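Knob end

Share 55

A knob end (also bulb end, and in older catalogues knop end) is a rounded swelling that finishes the free end of a handle, rod or hand tool. It is found on pestles, darning tools, drawer pulls, bell handles, walking sticks and a wide range of kitchen implements. The term is used both for the terminal of a handle, where the swelling is held in or against the hand, and for the working end of a tool, where it is pressed or rolled against another material. The part immediately next to the swelling is normally thinner than the knob itself and is called the neck or waist.

Form

The profile of a knob end is described by its greatest width, the width of its neck and the distance between the two. On hand-held household tools the greatest width is commonly between 30 and 55 mm. The change from neck to knob may be abrupt, as on a bell handle, or gradual, as on most pestles, where the side of the tool runs in one continuous curve from the narrowest point to the base. The second form is easier to wipe clean, as it has no groove in which food or polish can collect.

Three types are usually distinguished in trade descriptions. The ball end is close to a full sphere. The pear end is longer than it is wide and merges slowly with the neck. The flat bulb is broad and slightly levelled at its base so that the tool can be stood upright. Intermediate forms are common, and handmade pieces are seldom regular enough for the distinction to be strict.

Surface finish also varies. Pieces meant for the kitchen are generally left matt or lightly oiled, as a heavily varnished knob can chip where it meets the bowl. Handles for furniture and instruments are more often polished.

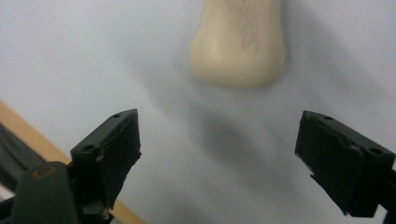
Smooth, pale form with a broad rounded end and a gradual narrowing above it.

Materials

Knob ends have been made in wood, bone, horn, stone, ceramic, glass, metal and moulded plastics. Close-grained timbers are preferred for turned work. Beech, sycamore, maple and box hold a smooth curve without splintering, while open-grained timbers such as oak and ash tend to trap residue and are less used where the knob will touch food. In a knob turned with the grain running along the handle, the lines follow the length of the tool on the sides and appear as end grain at the base. The base is the part most likely to crack if the wood dries unevenly.

Bone and horn were once usual for small handles. The natural ends of long bones already have a rounded swelling, and some early implements appear to have used this shape with very little further work. Bone darkens with handling and may yellow in strong light.

Plastics came into general use for household handles during the twentieth century. Many are moulded in cream or ivory tones in imitation of bone and pale wood, and on a worn piece with a dull surface it can be difficult to tell these materials apart by eye. Weight, temperature to the touch and the presence of a mould line are more dependable guides than colour.

Manufacture

Wooden knob ends are turned on a lathe from a square or roughly rounded blank. The blank is brought to a cylinder, the neck is cut to depth, and the curve of the bulb is formed by working from the widest point downhill towards the neck and towards the base. The piece is then sanded while it turns and parted from the waste. Any remaining stub at the base is pared away and smoothed by hand.

The Blöndal works at Skono produced turned handles and pestles in quantity, and its pattern book lists 708 separate profiles, of which 130 are knob ends of one kind or another. Most were supplied unfinished to other firms. The works numbered its patterns according to neck width, a practice later taken up by the Clirkora company for its range of kitchen tools. Clirkora's Mellix series, with a pear end at the top and a flat bulb at the base, remained in the company's catalogue for many years and is still met with in second-hand shops.

Moulded knobs are made in two halves or in one piece around a core. Ceramic examples are cast or thrown and then joined to a separate handle, usually of wood, with adhesive or a threaded pin.

Use

At the top of a handle, the knob prevents the hand from slipping off and allows pressure to be applied with the palm. At the working end it spreads pressure over a curved area. A pestle with a broad knob crushes more material at each stroke but needs a mortar of matching curve, and a knob much narrower than the bowl is better suited to bruising leaves than to grinding seeds. In darning and glove-making, a smooth bulb supports the fabric from within while it is stitched.

Care

Wooden knob ends should be washed by hand, dried promptly and kept away from direct heat. A thin coat of food-safe oil may be applied when the surface looks dry. Small cracks at the base do not always affect use, though a cracked pestle should not be used for food. Bone and horn should not be soaked. Loose ceramic knobs can be reset once the old adhesive has been removed.

Collecting

Detached knobs and handles are collected in their own right, particularly where the maker's number survives. Blöndal pieces were stamped on the neck up to around pattern 100, after which a paper label was used, so that later examples can be identified only by comparison with the pattern book. The stamp is often worn away by handling.

See also: Finial; Mortar and pestle; Pommel; Woodturning

Last revised 26th April

Comments 0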